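Lost half my search traffic after moving to a new store platform, redirects are in place, what did I miss?

Asked in: Search & Traffic
Posted 03/01/2024

Hi everyone, hoping somebody can point me in the right direction before I pull my hair out. I run a small online shop called Rorna, mostly cutting boards and serving boards plus a bit of kitchen stuff, and in November I moved everything off our old cart and onto Ladex. The old one was slow and the checkout kept timing out on phones, so I don't regret moving. But my search clicks have fallen off a cliff!

The month before the switch I had 3,829 clicks from Google. Last month it was 1,059. Sales from ads and email are fine, so I don't think people suddenly hate my stuff. It's just search.

What I did: exported every product and category URL from the old site, made a spreadsheet, and set up 301 redirects through the Ladex import tool. I clicked through a bunch of them by hand and they all land where they should. New sitemap is submitted. Titles and descriptions came over the same, word for word.

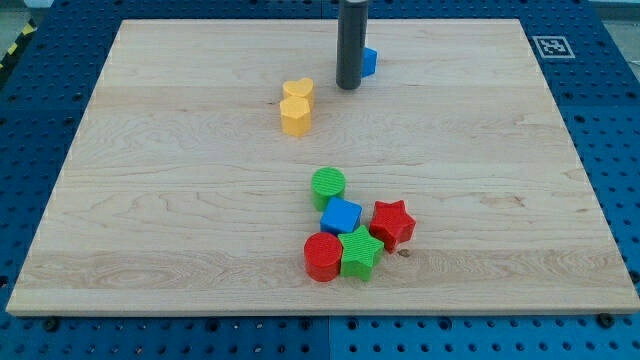
The pages that got hit worst are the category pages and my two long care guides (how to oil a board, how to get stains out). Those guides used to bring in more people than all the products put together. Product pages dropped too but not nearly as much. Is this just the normal dip people talk about after a move? How long do I wait before I start messing with things? I'm not technical but I can follow instructions.

3 replies

Answer 1

Totally normal, Google needs time to sort it out after a migration. Mine took forever. I'd just leave it alone and keep publishing new content, like a couple of blog posts a week. Also get some backlinks if you can. Good luck!

Answer 2 (marked as most helpful)

I'd look harder before waiting. A dip after a move is common, but yours is big and it's lopsided, and lopsided usually means something specific broke.

I moved a shop to Ladex a couple of years back and got bitten by two things. First one is canonicals. When you import articles, my version of the theme put the blog's main page in as the canonical for every single article. So the guide loads fine, the redirect works fine, and meanwhile the page is telling Google "I'm a copy, go index that other page." Open one of your care guides, right click, view page source, and search for the word canonical. The address right after it should be the address of the guide you're on. If it's your blog home page, there's your problem with the guides, and it's a field in the theme settings (under Articles, or it was for me).

Second thing, categories. Did your old category pages have text on them? A paragraph or two at the top or the bottom? The import tool brought over my category names and meta descriptions and dropped the actual body text. I had 14 categories and every one of them came through as a bare product grid. I only noticed when I looked one up on the Wayback Machine. If you still have the old export file, the text is probably sitting in there in its own column and you can paste it back in.

Then go into Search Console, paste a guide address in the box at the top, and see what it says for "Google-selected canonical." Do that before you change anything so you have something to compare against. Once it's fixed, hit Request indexing on the guides and your biggest categories. Mine started coming back a few weeks after, the guides first and the categories a good while later. I can't promise yours will do the same.

Oh, and your internal links! If the guides still link to the old product addresses they'll go through the redirect and work, but I'd clean those up too. Zikus has a free crawler that will list them all. It's ugly but it does the job on a small site.

Comment from the asker: Just checked and YES, the canonical on both guides is the blog home page. I could cry. Category text is gone too, all of it. Going to dig out the export tonight. Thank you so much!!

Answer 3

Agree with the answer above on the canonicals. One more to check: if you're on the Miettinen theme, the category filters (size, price and so on) each make their own URL, and they can all get indexed. I had a mess of those. There's a switch in the theme's SEO tab to noindex filtered pages, off by default when I installed it. Don't block them in robots.txt at the same time or Google can't see the noindex. And keep your redirects up, at least a year, longer if you can. I took mine down early to tidy up and regretted it.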